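Hestitz Boards > Home Builds > handheld gripper, finger slop

roltetti_fan
Posted Friday, February 12, 2021

ok so the handheld gripper is together and it closes. Problem is slop in the fingers. 3 mm at the tips when I wiggle it, way more than I wanted. Yellow plastic fingers, flat plates, oval cutout near the tip. Printed 2 sets, same thing both times

gamstead_garage
is it the fingers or the linkage tho. hold the struts still and wiggle just the finger

kettle88
Fingers. Flat plate with a hole in it is gonna bend. Fill in the oval

roltetti_fan
did the strut test, fingers barely move on there own. so linkage I guess. Handle is fine, one-hand grip is comfy, been doing pick and place on the bed all morning

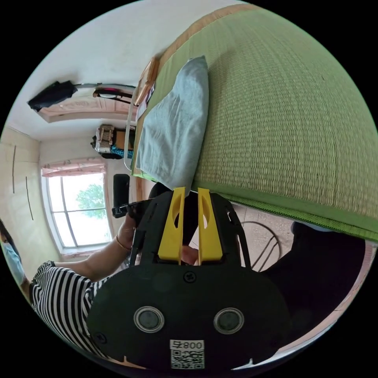 Whole thing is 256 g without the cable. Don't want to add metal if I can help it — wrist gets tired already

gamstead_garage
told ya. ream the pivots and use shoulder screws, the Tamuno kit has them

kettle88
still say the oval. mine was 145 mm finger to handle and it flexed like crazy untill I closed it up

gamstead_garage
yours was a diferent design, he just tested it

roltetti_fan
shoulder screws ordered. will try a solid finger too, its only filament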